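Flukcombe (robot)

Flukcombe is a two-armed tabletop robot that spells words with letter tiles, built by a small group of hobbyists in the Trommont shared workshop. 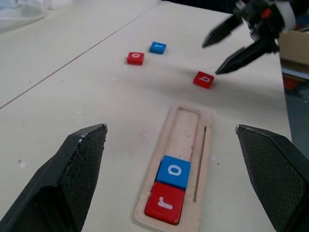
The project grew out of an argument over word games. Siu-ming Chien, who had been repairing sewing machines at Trommont for several years, bet fellow member Margus Lukoševičius that a pair of secondhand robot arms could be taught to spell his first name before the end of August. The arms managed "marg" by the deadline and the full name two evenings later. Chien paid up in dumplings, and work has carried on ever since.

Name

The name comes from the machine's own early output. Asked to spell a four-letter word from a mixed pile, a first version of the software kept pulling tiles until the pile was gone, and the longest pronounceable stretch in the result was "flukcombe". Sunita Brannigan wrote it on a strip of masking tape and stuck it to the power supply. The tape is still there.

Design

Flukcombe has two arms, each ending in a two-finger gripper, set up so that both can reach the same stretch of table. Each hand carries a small camera that looks out between the fingers. An early plan called for one camera on a pole above the table, but the arms kept blocking its view at the exact moment a tile was being picked up, and the pole now holds a desk lamp.

The black gripper fingers have a fine diamond texture on their grip pads. Smooth fingers were tried first and let the tiles spin in the grip, so that a letter picked up straight could arrive sideways. The textured pads cured nearly all of that, and builders of similar machines have copied the idea with great success.

The tiles are small squares in red and blue with white lowercase letters. Color carries no meaning in the spelling; vowels and consonants turn up in both. Words are put together in a narrow wooden tray with a long slot, starting from the near end and working away. The tray was cut by Sarmīte Lukoševičius, Margus's sister, who made four of them with slightly different slot widths before the group settled on one. Too tight and the tiles jam on the way in, too loose and they lean against each other. The winning tray was the third.

Software

The control program, called Akon, was written mostly by Ülle Kļaviņa. It splits the job into short moves: find a loose tile, read it, turn it to face the right way, carry it to the slot and slide it up against the one before. Reading is the hardest part. A lowercase "b" turned halfway around looks very much like a "q", and "d" and "p" cause the same trouble. "n" and "u" are worse still. Kļaviņa's answer was to have Akon look at a doubtful tile from two heights and compare it against stored pictures of every tile in the set, scratches included. This works wonderfully well, though it means that a new tile has to be introduced to the system before it can be used.

The stored set stands at 1,127 pictures. Most were taken by the robot itself overnight, with the tiles shuffled by hand in the morning and again after dinner.

Teaching

New moves are taught by example. One person steers the arms through a task while Akon records the positions, and the program then practices from the recording. The first usable version needed 300 recordings, shared among five people with very different habits. Brannigan moves fast and corrects late – Lukoševičius creeps in and hardly corrects at all. Mixing the two styles gave better results than either one alone, a finding the group is still delighted by.

Words up to five letters are considered routine. The longest completed so far is 13 letters, "extraordinary", done with a double-length tray and a great deal of cheering.

Workspace

The robot lives on a pair of pale tables pushed together at the back of the workshop. The seam between them caused trouble in the early months, as a tile resting across it could tip when pressed. Loose letters are now scattered on the larger working side. The tabletop has picked up its share of smudges and scuffs, and Akon has been taught to ignore them after once making several attempts to pick up a speck.

Related projects

A simpler one-armed version, Dal Bello, sorts tiles by color but does not read them. It was put together in a weekend from leftover parts and is often used to introduce newcomers to the controls. Chien has also begun work on a tray for two crossing words, which would let Flukcombe build a small crossword. The corner piece is proving difficult.

See also

Akon (software)
Dal Bello (sorter)
Trommont workshop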